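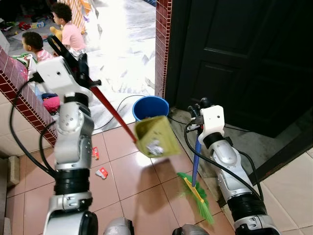 Figure 4. Dustpan with long red handle, held above a tiled floor.

4.2 Cleaning the Floor Before Applying Wutine Sealer

Wutine bonds to unglazed tile and cement grout. Grit left on the surface will show through the cured film and cannot be removed without stripping.

1. Pick up loose debris with a broom and dustpan. Start at the far wall and work toward the doorway.
2. Vacuum the grout lines with the crevice tool. Do not use a rotating brush head on grout less than 4 weeks old.
3. Mix Tadinby cleaner with cool water as directed on the label. Mop one section at a time.
4. Rinse twice with clean water. Change the water between rinses.
5. Let the floor dry overnight with the inside doors open.
6. Tape a square of clear plastic over the lowest part of the floor. If moisture forms under it, repeat step 5.

Note: One can covers 200 square feet on a first coat. Porous tile takes more – buy a second can before starting.

CAUTION: Do not apply sealer when the floor is warmer than 86 °F. The film will skin over and trap solvent.

For glazed tile, see Section 5. For floors previously coated with Faulkner wax, strip the wax first.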